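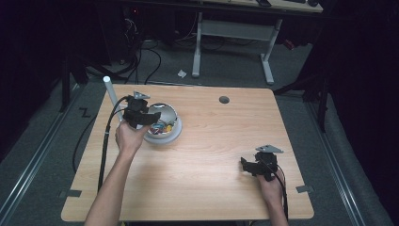

Greledon open day, February: who went?

tinsnip_dan
I went to the afternoon part of the Greledon open day and want to compare notes. I got there at 1:30 and stayed until they started shutting off the lights. The parking lot was full, so leave extra time if they do it again.

The part I came for was the hand-held gripper station. You hold one in each hand and do a small table task. Xiaoyan Lei ran the talk beforehand and was good at it. She put a number on the board, 386 usable recordings so far, and spent a while on what "usable" means. Dropped pieces are fine. Looking away from the table is not.

I did three turns. My left hand was much worse than my right, and I'm left-handed, so I can't explain that.

Mostly_Harmonic
I was in the morning group. We got Mohammed-Awal Owusu instead, and he gave a different number, 271. Maybe he was only counting one task. Did she say?

tinsnip_dan
She said all tabletop tasks together. So 271 could be a subset. I didn't write down the breakdown.

kettle_row
I'll be the negative one. I drove 17 miles expecting robots and mostly saw people squeezing grippers over a table. The Ladberg arm in the lobby ran the same pick and place all day with a rope around it. The flyer said "see robots learn." I didn't see one learn anything.

Mostly_Harmonic
That's fair about the flyer. But the table work is the learning part, or the input to it. They said training runs overnight on a different floor. You wouldn't get much from watching that.

kettle_row
Then put that on the flyer. My nephew was bored in ten minutes.

j_pruitt
My kid was the opposite and had to be pulled out of the line. Depends on the kid.

Question for anyone who got a close look at the fingers. I build grippers at home and I'm stuck on pads. Mine are thin and they twist when I pick up anything narrow. What were theirs like?

tinsnip_dan
Blocky. Black, matte, wide flat faces with a thin raised rim around each one. Two small holes along the top of each pad. The arm the left one mounts on has a brass-colored ring set in the end of it.
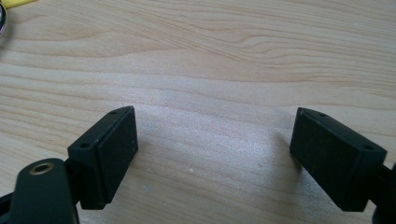 I asked Xiaoyan about twisting and she said they had the same trouble on an earlier set and fixed it by making the pads deeper front to back. She didn't give a dimension. I'd start by doubling what you have.

j_pruitt
Thanks. If that ring is a heat-set insert I can copy it easily. I have a bag of them from the Derkon kit.

old_bobbin
I wouldn't go deeper first. I'd look at the pivot. If there's slop in the joint, a bigger pad just gives it a longer lever and it gets worse. I went through this on a Yokoyama clone and wasted most of a spool before I shimmed the pin.

tinsnip_dan
Could be both. I'm repeating what she told me, and she's looked at a lot more of them than I have.

old_bobbin
Sure. Shimming costs nothing though. Do that first.

j_pruitt
I'll check the pin tonight and report back.

kettle_row
Did anybody find them tiring? My forearms were sore after one turn. I can't see people doing that for a whole shift.

Mostly_Harmonic
A little. Mohammed-Awal said they rotate people and nobody stays on it more than an hour. The cables bothered me more than the weight. I kept thinking about where the left one was going instead of the job.

tinsnip_dan
Same. Once I stopped lifting my elbows it got easier. Third turn was my best by a good bit.

j_pruitt
Checked it. There is play in the pin, so old_bobbin gets that one. Shim is in. It still twists some, less than before. Printing deeper pads next.

old_bobbin
What are you using for the shim?

j_pruitt
Strip of soda can.

old_bobbin
That'll wear through. Get brass.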